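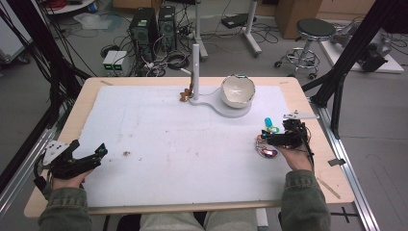

The Gotano Lantern is a picture book for children from three to six, and the first title in the Semaan picture book series from Dindent Press. It follows a small goat who carries a lantern from door to door, asking each neighbour for a bedtime story, and it has long been a favourite with families who like to read aloud together. The artwork is wonderfully spare, with wide margins left bare on every page, much as a white sheet laid over a pale wooden table leaves its border showing, and the goat often wanders right out into them!

Publication

The book came out in April with a first printing of 3510 copies, most of which went to libraries and small bookshops in and near Trinmont. Two further stories followed, making three in all, and the later ones bring back the sleepy heron and the baker's noisy geese.
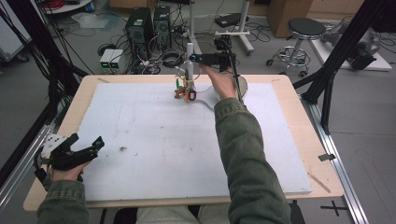

Reading aloud

Much of the text is built on a refrain ("one more door, one more door") which listeners tend to join in with by the second or third page, and parents have often remarked on how gently it slows towards the end. The Trinmont library held a shared reading on September 14, 2024, with 61 children and a good many grandparents, and the refrain was sung instead of spoken. A board book edition, slightly shortened, leaves out the visit to the mill.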